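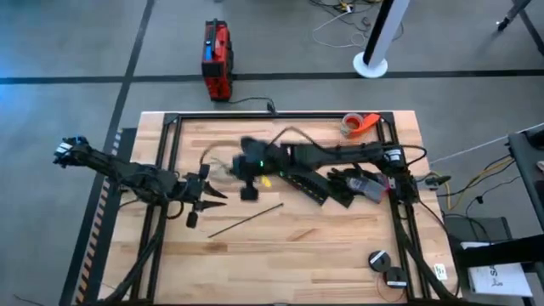
Hanine is a small workshop which sets up and looks after two-armed robot cells for firms and schools. We started with one cell on a borrowed bench and today we have cared for 131 of them. Most of our hours go to the cables. When an arm stretches far across the table, its cable must follow without pulling, so we check each loop at full reach, as on the cell with the black frame and the wooden top, where the thick cables hang down along the left rail. We do this check slowly, with the covers off, and we write the result in the cell book.

## How we look after a cell

After every 2,000 hours of work a cell gets a full service. We tighten the frame corners, clean the fingers of the grippers and compare the zero position of every joint with our first notes.

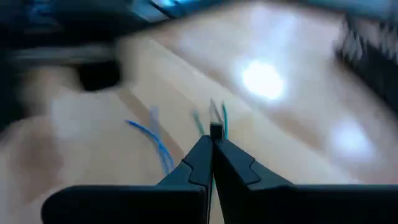
The fingertips are checked separately. They must close evenly, and if one tip is worn we change both. After this we repeat the same closing movement 50 times at low speed before the customer may use the cell again.

## Training

We prefer that our customers can do the small repairs themselves. The course at Komham takes two mornings and begins at nine o'clock.

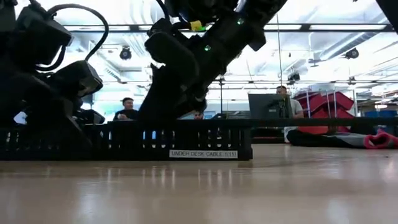
Acheampong wrote to us in March that the cable check should come first in the course, before the grippers, and we have changed the order. The new course book is sent free of charge to all customers with a service contract.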